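Pelimia: a home robot, tested on the screen first
Notes for my talk at Lūse, 3/19/20

Start
Say hello, thank Siham for the room. We build Pelimia in the shared workshop, and before cutting metal we try every idea in simulation. 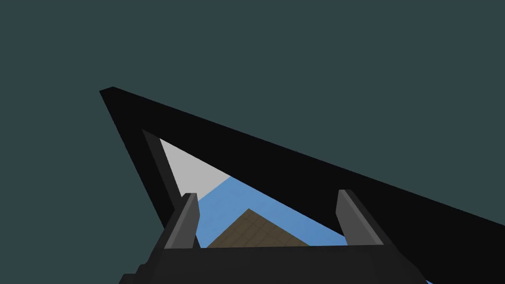
My first gripper was too weak, and Ott told me so in November. Speak slowly about the budget: 600 euros, all spent.

Marble and a difficult shape
The golden piece has many corners and hollows. Ask the room where they would grip it.

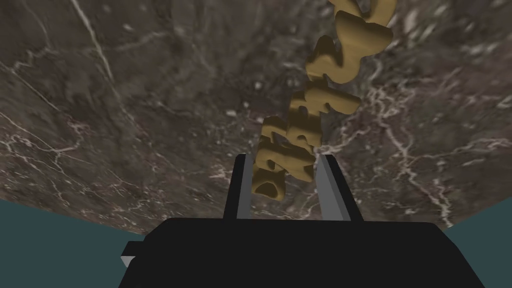

Two arms
Tell them why I wanted the second arm. Mention Maarja's help with the joints.

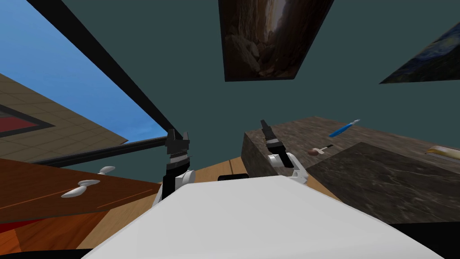 Simulation picture: Lambros Tsoukalas

Two grippers, one white body, and a wooden table at the left. Leave time for questions.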